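# Three weeks with the Trosis arm kit
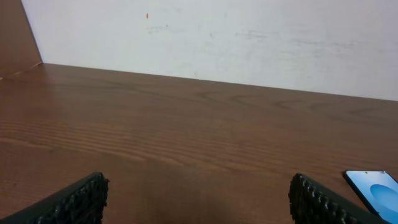

**Filed under: Kits and gadgets**

So I finally gave in and bought one. I'd been circling the Trosis desktop arm since November, closing the tab, opening it again, telling myself that a grown woman with a perfectly good pair of hands doesn't need a third. Then the shop in Nollport knocked a bit off the price and that was that. If you've been reading here a while you'll know my record with kits is patchy (the weaving loom is still in its box, yes, thank you to everyone who keeps asking).

Building it first. The leaflet says an evening. It took me three, and one of those was entirely spent on the cable that runs down the inside of the forearm, which has to go in before the cover plate and is mentioned on the page after the cover plate. There are 136 screws in the parts list and they come in bags labelled by size but with the labels printed so small I ended up borrowing Ainhoa's reading glasses. Ainhoa Bravo lives downstairs from me, used to mend sewing machines, and was much better at this than I was. She did the whole wrist while I made dinner.

The fingers are my favourite bit. They're black and grippy with rows of little raised nubs on the inside, and they open properly wide, wider than I'd expected from the pictures on the website. The nubs do make a difference! I'd tried a friend's older kit with smooth pads and everything slid out of it like soap. With these I've picked up a cork, a dice, a teabag (dry), a sock and a hard-boiled egg. The egg was a nervous moment.

Then there's the little camera at the wrist, which gives you a view down over the fingers to whatever's on the table. I love it and it's also made me very aware of the state of my walls. I'd never noticed the grey scuffs behind the desk until I was seeing them from down there, and there's a tiny orange-red mark as well. I've added "paint" to the list, under "loom".

A word about tables, as somebody asked last time. Mine is brown wood with quite a busy grain, and I did wonder whether all those stripes would confuse the thing. It's been fine so far. What it doesn't like is shadow. The fingers throw a soft dark patch right in the gap between them, just where you're trying to look, and when I put a black button there in the evening it may as well have been invisible. A lamp from the side sorted it out — I used the one from my bedside and now read by torch.

You drive it all from an app, and the app is where I have grumbles. It's pale, it's pretty, and it logs you out whenever your phone goes to sleep. You can teach the arm a movement by guiding it along by hand and saving it, and there's room for 200 saved moves, which sounds generous until you discover you can't rename them. I have Move 1 through to Move 90 and I couldn't tell you what more than a handful of them do. One of them waves. I think it's 41.

I also tried the paid support, which is run by a separate outfit called Gezer. You get a month thrown in with the kit. I wrote to them about a clicking noise in the shoulder and had a reply in almost 8 hours, polite, with a drawing showing which screw to back off by a quarter turn. Clicking gone. Would I pay for it once the free month's up? Probably not, but I'd pay for one-off questions if they did such a thing.

What can't it do? Anything heavy, for a start. A full mug is out of the question and it sulks with a paperback. It's slow too, so if you're picturing it tidying your desk while you're in the shower, that would have to be a very long shower. And it needs a bit of clear space in front of it, so everything I normally keep on that table has moved to the floor, apart from my phone, which I do keep leaving right next to the fingers.

But I'm keeping it. I've had more fun with this than anything I've bought in ages, and I've learnt what a servo is, and Ainhoa now wants one of her own. We're taking mine over to the makers' afternoon in Bamisstead next month if I can work out how to pack it. If anyone has carried one of these on a bus, please tell me how you stopped the elbow flopping about!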